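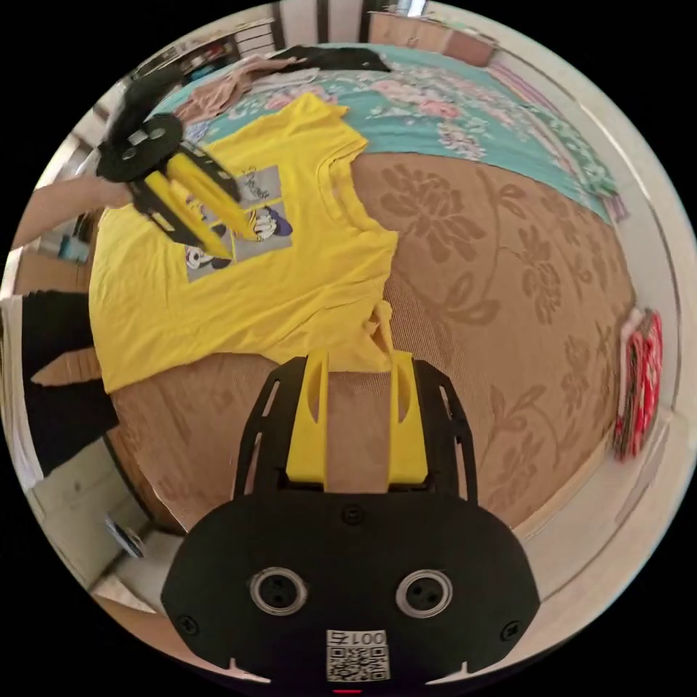
Club de Armarios y Coladas de Bakke
Portada > Ayuda entre socios > Doblar y guardar

Camiseta que no se deja doblar encima de la cama

Visto 188 veces. Abierto. Etiquetas: camisetas, cama, estampados, paciencia

calcetin_viudo
Socio desde la mudanza

Buenas. Acudo a la sabiduría colectiva después de perder contra una camiseta amarilla de manga corta. Algodón corriente, con estampado de dibujos animados, en teoría lo más fácil del cesto. La pongo sobre la cama, con el cuello hacia la almohada y el bajo hacia mí, y mientras está quieta parece un anuncio. En cuanto la toco para doblarla, se acabó el anuncio.

Mi método, si se le puede llamar así: agarro una manga, la llevo al centro, agarro la otra, la llevo al centro, y para entonces la primera ya se ha vuelto a su sitio. Luego doblo por la mitad y me sale un trapecio. Lo guardo tal cual en el cajón, el cajón no cierra, lo saco, y vuelta a empezar. He visto vídeos. En los vídeos siempre hay una mesa blanca enorme y una camiseta que obedece. Yo tengo una cama con colcha de flores que se arruga en cuanto apoyo una rodilla.

Detalles por si sirven de algo:

El cajón es uno de los bajitos de la cómoda Lumow, y ya me han dicho en otro hilo que la culpa es mía por comprarla.
No tengo tabla de planchar. Tuve una y chirriaba.
A veces me ayuda otra persona de la casa, y con cuatro manos queda peor. Cada cual tira para su lado y la camiseta sale hecha una cuerda.
La tela sale de la lavadora ya algo retorcida. No sé si eso tiene arreglo o si tengo que quererla así.

Pregunto, pues: ¿hay alguna manera de doblarla en la cama, sin mesa, y que aguante hasta llegar al cajón? ¿Y merece la pena hacerlo entre dos? Se agradece cualquier cosa menos «cuélgala». Las perchas están todas ocupadas por abrigos que tampoco me pongo.

la_del_tendedero
Respuesta marcada como útil

Te contesto con calma, que de camisetas entiendo y de casi nada más.

Empiezo por lo de las cuatro manos. Entre dos se dobla muy bien una sábana, que es grande y no tiene mangas. Una camiseta es pequeña, y si una persona la coge por el bajo y otra por el cuello y las dos tiran, se enrosca sobre sí misma. Pasa más si una está de pie al lado de la cama y la otra en la esquina, porque el tirón va en diagonal. Y la diagonal es la peor dirección para el punto de algodón: se estira por donde no debe y después no vuelve del todo.

Dicho esto, si os empeñáis en hacerlo a medias, el reparto que nos funciona en casa es que una persona sujete y la otra mueva. Quien sujeta solo sujeta, y aquí es donde suelen fallar los matrimonios. Manos en los hombros de la camiseta, pegadas al colchón, y a mirar. La otra persona lleva los costados al centro. Cuando los dos costados están dentro, quien sujetaba suelta y se va a hacer otra cosa, preferiblemente lejos.

Lo de levantarla para «darle forma en el aire» quítatelo de la cabeza. Una sacudida al principio, sí, cogida por los dos hombros, y a la cama. Si la levantas por una sola punta se te queda colgando como un pañuelo de despedida, con los dibujos mirando cada uno a un sitio.

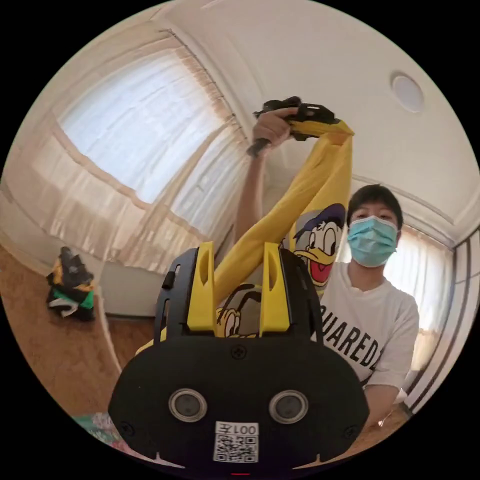 ¿Se puede planchar por encima del estampado?
Es mejor plancharla del revés, con la plancha templada y sin vapor directo sobre el dibujo. Si no queda más remedio que hacerlo por el derecho, se pone un paño fino de algodón en medio y se pasa la plancha sin parar en ningún punto.

Eso lo he copiado de mi propia respuesta en el hilo de los chándales, que me lo preguntáis cada semana y ya me canso de teclearlo.

Sigo. Para la cama en concreto, estira la colcha antes. Ya sé que suena a consejo de tía abuela, pero si hay un pliegue debajo, el pliegue sube y la camiseta lo copia. A mí me va bien meter debajo una bandeja grande o la tapa de una caja de plástico, que hace de mesa y luego vuelve con su caja. Hay quien usa el tablero de doblar de Dastonik. Lo tuve, lo doblé yo a él por donde no era y ahí terminó nuestra relación.

Sobre la tela retorcida: mira las costuras laterales. Si con la camiseta recién tendida las costuras se van hacia delante, viene cortada así de fábrica y no hay nada que hacer salvo ignorarlas. Dobla guiándote por las axilas y por el cuello, y deja que las costuras vivan su vida. Si las costuras están en su sitio y la tela se enrosca igual, prueba a bajar el centrifugado a 700 y a sacarla en cuanto pare la máquina. La mía pita siete veces para avisar y aun así me la dejo dentro hasta la noche, así que no voy a dar lecciones.

Un último apunte y me callo. El trapecio te sale porque doblas las mangas primero. Dobla primero el costado entero, con su manga incluida, y después echa la manga hacia fuera. Los dos lados tienen que quedar paralelos antes de pensar siquiera en doblarla a lo largo. Si no están paralelos, para. Volver atrás en ese punto cuesta un momento; volver atrás desde el cajón cuesta la tarde.

archivo_de_pelusas
Socio desde antes de que hubiera categorías

Coincido en casi todo con la respuesta de arriba, menos en lo de la bandeja, que me parece un lujo asiático. Pongo mi procedimiento por pasos, que la gente luego imprime estas cosas y las pega dentro del armario.

Paso primero. La sacudida y el aterrizaje
De pie, a los pies de la cama. Una sacudida seca hacia abajo. Se posa con el dibujo hacia el colchón y el cuello lejos de ti. Alisa desde el centro hacia los lados con la mano plana. Si lo que te ha caído es un churro amarillo, no intentes arreglarlo pellizcando de aquí y de allá. Yo he pellizcado mucho en esta vida y lo único que consigues es un churro más largo. Suéltalo todo, busca los hombros y repite. 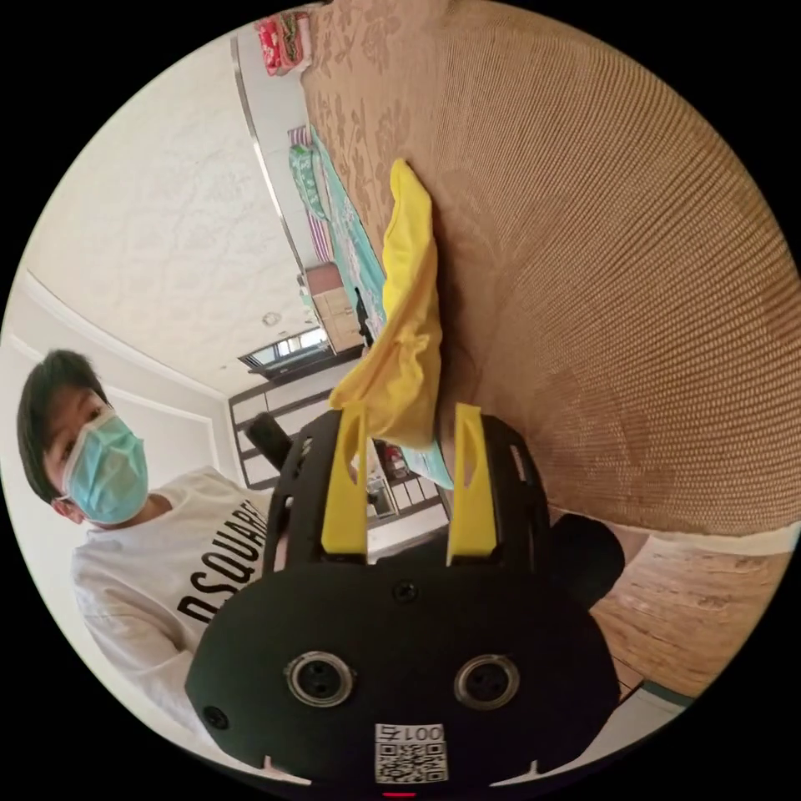 Paso segundo. Los costados
Costado derecho hacia dentro, hasta que el borde quede a un tercio del ancho. La manga se devuelve hacia fuera sin que asome. Lo mismo al otro lado. Te tiene que quedar una tira larga, del ancho del cuello más un poco por cada parte. En las camisetas muy anchas esa tira parece ridícula, y lo es, pero sigue.

Paso tercero. El largo
Del bajo hacia el cuello, en tres. Nunca del cuello hacia el bajo, que el cuello es la parte gorda y te descuadra todo el paquete. Para cajón bajito, dobla una vez más y mételas de canto. En los de Lumow quedan 5 centímetros útiles, medidos por mí una noche de insomnio, y de canto y bien prietas todavía cierran.

Paso cuarto. El traslado
Con la mano por debajo, como si fuera una tortilla. Quien la lleva cogida por una esquina se merece lo que le pase en el pasillo.

Me han preguntado por privado si sirve para camisetas de tirantes. Te saltas lo de las mangas y ya está. Para los polos no, los polos tienen sus propias ideas.

calcetin_viudo

Gracias a las dos partes. Informo desde el frente.

Primer intento, solo, con la colcha estirada y sin bandeja. Los costados me salieron paralelos, o lo bastante como para que yo lo diera por bueno. El tercio de abajo también. Me vine arriba y quise enseñárselo a la otra persona de la casa, que cogió el paquete por la punta para verlo mejor. Fin del primer intento.

Segundo intento, entre dos, con el reparto de sujetar y mover. Aquí tengo que reconocer una cosa: quien no sabía sujetar era yo. Llevaba la teoría aprendida y, en cuanto la vi alejarse por el otro lado de la cama, tiré. Es un reflejo, como cuando te quitan la manta.
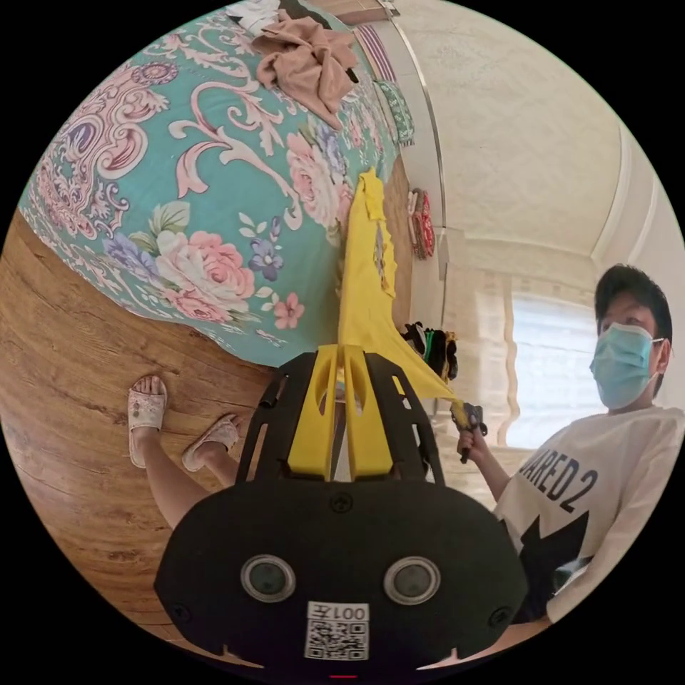
Así que hemos pactado que yo muevo y la otra parte sujeta, y que el que tire friega. De momento friego yo. El cajón ya cierra, que era lo que pedía, aunque hay que empujarlo con la cadera. Dejo el hilo abierto por si alguien sabe algo de pantalones con goma, y aviso de que el centrifugado de mi lavadora Grastus no tiene 700, salta del mínimo al despegue.

la_del_tendedero

Pues al mínimo, y la tiendes por el bajo. De las gomas hay un hilo fijado en la misma sección, pero está lleno de gente discutiendo sobre pijamas. Entra merendado.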